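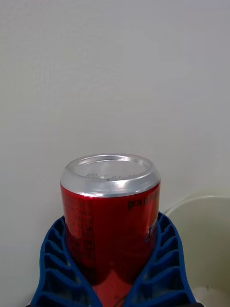
손목 카메라 영상만으로 파지력을 추정한다면 조명이 바뀔 때 값이 흔들리지 않겠느냐는 질문이 Torres 쪽에서 먼저 나왔다. Temstead 팀은 조명 조건을 두 가지로만 나누어 시험했으며, 그 이상은 확인하지 못했다고 답했다.

Stustska 과제 3월 실무회의록
오후 2시 시작

1. 파지력 추정 결과
- 핀레이 손가락의 변형을 영상에서 읽어 힘을 추정하는 방식. 별도 힘 센서는 쓰지 않음.
- 학습에 파지 기록 700건, 평가에 194건 사용.
- 음료 캔에서는 오차가 작았으나 표면 반사가 강한 구간에서 추정값이 튀는 경우가 있음.
- 손가락 끝만 닿은 파지는 따로 집계하기로 함.

2. 기준값 측정
- Pomville 시험대의 로드셀 영점이 오전과 오후에 달랐음. 측정 전마다 영점을 다시 잡고 기록지에 남긴다.
- 기존 평가 기록 중 12건은 영점 기록이 없어 집계에서 뺀다.

3. 다음 작업
- 조명 조건을 여섯 가지로 늘려 재평가(Temstead).
- 반사 구간 마스킹 유무 비교(Torres).
- 빈 캔과 찬 캔을 나누어 기록하는 안은 보류. 다음 회의에서 다시 논의.

오후 3시 20분 종료. 결과 표는 공유 폴더의 기존 파일에 이어서 작성한다.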